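About Kistow

Small firm, back end of Turnwood, next to the tyre place. We buy old office furniture, mostly metal drawer cabinets, clean it up and sell it on. Started with 11 cabinets out of a closed insurance office and a van that wasn't ours. Now it's 300 a year, give or take the slow months.

What we do. Drawers out, runners cleaned and greased, handles tightened or swapped. Dents knocked back where they'll go. Locks if we can find a key, no promises there. Heitmann cabinets are our favourites, the older ones especialy, they go on for ever.
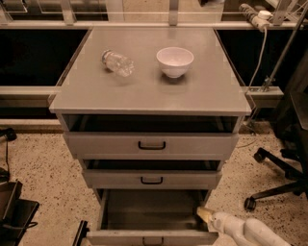
Sizes vary, so please measure before you ring. Under the desk, beside the desk, kitchen corner, shed, all fine. People keep all sorts in them, paper, wool, screws, tea towels. Greys mostly. We don't respray, the smell gets into everything.

Delivery is free in Turnwood and as far out as Zillititz. Further than that ask us. Ground floor only unless you've got somebody to take the other end.

Runners guaranteed for 6 months. Bring it back and we'll sort it, or swop the drawer.

Shop open from 9 until 4, closed for two weeks in September. Cash or card. Park round the side please, not out front.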